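3.2 What people mean when they say the laundry is "done" 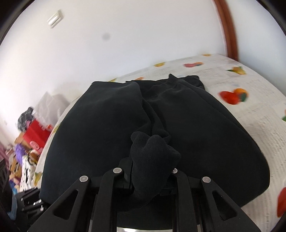
Figure 4. Dark clothing on a bed: a balled-up sock on a pair of black pants.

I went into the Pellside interviews thinking I'd ask a simple question and get a simple answer. When is the laundry done? I asked it in 75 homes, and I got so many different replies that I had to throw out my first coding sheet and start over (it had three boxes on it, which looks silly to me now).

For a lot of people, done means out of the dryer. For others it means folded, and a pile on the bed counts. The strictest group wanted everything in a drawer, socks paired, basket back in the closet. I'd call myself a pile-on-the-bed person, so I tried hard not to lead anyone that way!

The two neighborhoods split more than I expected. In Stillow, where most of the homes are small and the bed is the only big flat surface, folding there was the normal thing, and people talked about having to finish before bedtime. In Bumudwood they had tables and spare rooms, and the piles could sit for days — one woman told me she just dressed out of hers all through February.

Socks came up over and over, and I hadn't written a single question on them. People roll them, ball them, knot them, or give up and buy 300 of the same kind (his number, and I think he was teasing me). Van Wyk's older diary study has almost nothing on socks, so I can't say if any of this is new. I come back to pairing in Section 3.4, along with the households that don't fold at all.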